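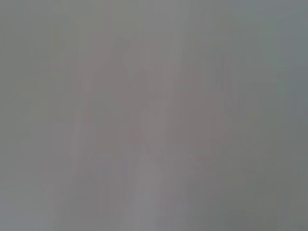

September, a bit after 4 pm

Back on the gray/mauve problem. I've been mixing for the Porkcombe wall panels since lunch and I think I finally have a rose-gray that doesn't go straight to bubblegum when it sits next to the cooler one (it took long enough!). Notes while I still remember what I did.

Base is the leftover Pruvosholm neutral, 300 g, straight from the tub and stirred for a good long while because the bottom had gone to pudding. Tint was the old iron oxide red plus a tiny bit of the violet. First go I put the violet in by spoon, which was silly, and got something like yogurt. Dumped it in the slop bucket. Second go I used the dropper and stopped way earlier than felt right, and that's the one I'm calling 136 in the swatch book. If you're looking for 135, it's the yogurt one, leave it alone.

The cool gray is still 238, no changes. I like it next to 136 as long as there's a soft edge between them. With a hard edge the pink jumps out at you and the gray goes sort of hospital. So the plan is to drag the two together wet, top to bottom, with the wide dry brush, and let the stripes happen. I tried the notched rubber comb too, but it leaves ridges you can feel with a thumb, and the panels are going in a hallway where people will touch them.

Things I want to try tomorrow:

Pulling the brush in one go, full height, no stopping to reload. Every stop so far has left a blob.

Less water in the 136. I had it thin and it ran into the gray faster than I could chase it.

A paler version for the lower corners. I'd start with half white, half 238 and see.

Drying check: the morning test boards are all lighter than they were wet, the pink ones more than the gray ones. I need to mix darker than I want and trust it, and I'm bad at that. Could whoever has the hair dryer please put it back on the hook by the sink, I ended up fanning a board with a folder.

Supplies. The Skernarus brushes are shedding again, I picked hairs out of two boards. The Gatti one is older and uglier and still the best thing in the drawer, so please don't use it for glue. We've got 526 g of the neutral left after today, which will do the samples but not the real panels, so somebody needs to order (probably me, I'll do it before I go home).

Also I wrote the ratios for 136 on the lid in pencil and then put my thumb through them. Copied what I could into the book. The violet number might be a 6 or an 8, check against the swatch before you mix a big batch.

Boards are on the rack by the window, the tacky ones on the bottom two shelves.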